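Home Products Guides Downloads Support

Gripper Comparison Kit: Set-up Guide

Category: Bin picking / Commissioning

Section 8. Comparing two grippers on a mixed bin

This section applies once the arm has been mounted, powered and homed as set out in the earlier sections. It covers the bench test used to choose between the Flenon linkage gripper and the Endon parallel gripper. The same bin, the same objects and the same Akumix controller settings are used for both, so that any difference in the results can be put down to the gripper.

8.1 Before you start

Check that you have the following to hand:

- bin and at least two clamps
- object set, including shallow, round and irregular items
- both grippers, with their adaptor plates
- Akumix controller with the Moriarty logging module enabled
- torque driver for the adaptor plate screws

CAUTION: Switch off the air supply and vent the line before changing a gripper. Fingers may close without warning when pressure is released.

8.2 Fixing the bin

1. Place the bin on the work surface within the reach limits stored in the controller.
2. Clamp the bin so that it cannot slide. Keep clamp handles and threaded rods outside the approach path of the wrist.
3. Push against each wall by hand. If the bin shifts, tighten the clamps and push again.
4. Run the bin location routine and save the result. Do not move the bin after this step. If it is knocked, repeat the routine before carrying on.

Note: Wear on the bin floor and bright reflections can both upset depth readings. Adjust the lighting before changing any camera threshold.

8.3 Loading the objects

1. Empty the bin and wipe the floor.
2. Put in the objects so that each lies in a stable position. They may touch the walls or each other.
3. Include at least one object with a thin rim, placed the right way up. Rims show up differences in finger shape more clearly than solid items.
4. Save a reference image from the fixed camera. The layout must be rebuilt from this image before the second gripper is tested.

8.4 Checking the approach

Select MANUAL and set the speed override to its lowest value. Jog the arm until the gripper is over the first object, then lower it in small steps. Watch the finger tip and the nearest neighbouring object together. Hoses and cables must be free to follow the wrist and must not come between the fingers and the bin wall.

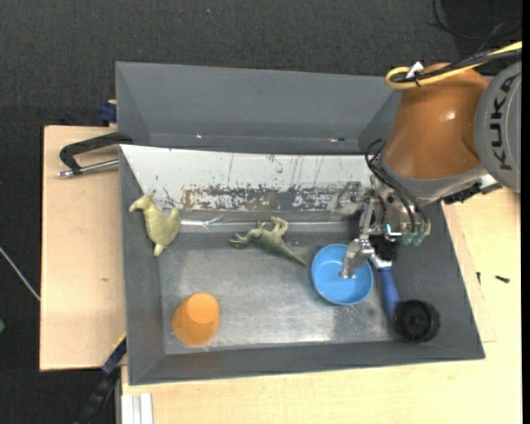

Fig. 8-2. Gripper at the blue bowl, with a blue-handled tool close by on the right.

If a neighbouring object lies within the closing path of the fingers, turn the wrist and try again before moving the object. Record the wrist angle used. A gripper that needs repeated turning on the same layout will be slower in normal running, even where its grip is sound.

8.5 Running the comparison

1. Set the controller to AUTO and select the test program.
2. Enter a cycle limit of 3,000 for an endurance run. For a first comparison, a single pass through the object set is enough.
3. Start the Moriarty log, then start the program.
4. When the run ends, save the log under the name of the gripper.
5. Fit the second gripper, load its tool data and repeat from 8.3 using the reference image.

CAUTION: Always load the tool data for the gripper that is fitted. The two grippers differ in length — the wrong data can drive the fingers into the bin floor.

8.6 Reading the log

Compare missed grips, dropped objects and wrist turns separately. Do not add them into one score. A missed grip usually points to the approach height or the camera; a drop after lifting points to finger pressure or pad wear. If both grippers miss the same object, check the bin location before changing any gripper setting.

Last updated: September

Previous section Contents Next section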